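Edcombe Open Day Tabletop Set

Summary
Handheld gripper recordings made during the Edcombe lab open day in March. Visitors watched two-handed tabletop demonstrations on household items. The release holds 1,214 clips, most of them under 20 seconds.

Views
Each gripper carries its own camera. A third view comes from head height.

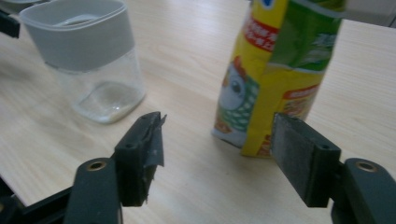
Gripper view: open jaws, clear container with gray lid, snack bag.

Objects
Flexible packaging and rigid containers, placed by hand between clips. Positions were not measured. Bags crease with handling, so the same item can look different from one clip to the next.

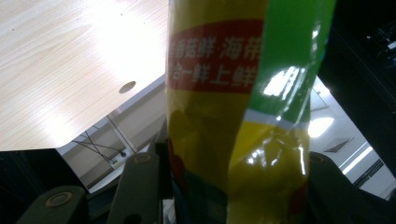
Gripper view: snack bag between the jaws, tabletop behind.

Session layout
The operator stands at the near side of the table and works with one gripper in each hand. Duván Flores ran the morning block and Piyumi Sarkar the afternoon.

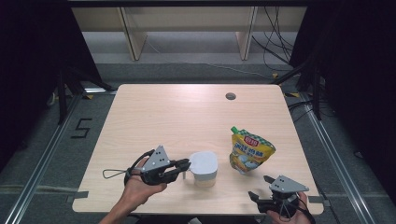

Visitors could ask for a task to be repeated; repeats are stored as separate clips and share a task ID. Speech was removed from all recordings.

Known issues
Finger pads are worn in part of the set – edges fray and loose fibers may show near the contact area. Clear plastic is hard to segment against the wood grain. Some 200 clips have no task label. 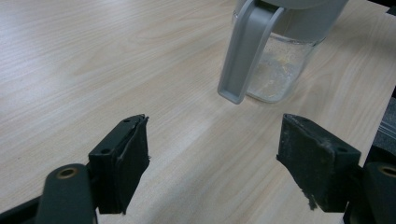
Gripper view: pitcher with light gray handle. Note frayed pad edges.

Files
clips/ video, one folder per task ID
labels.csv task, view, operator block
splits/ 8 fixed folds

Contact
Wirkport data desk, attn. P. Sarkar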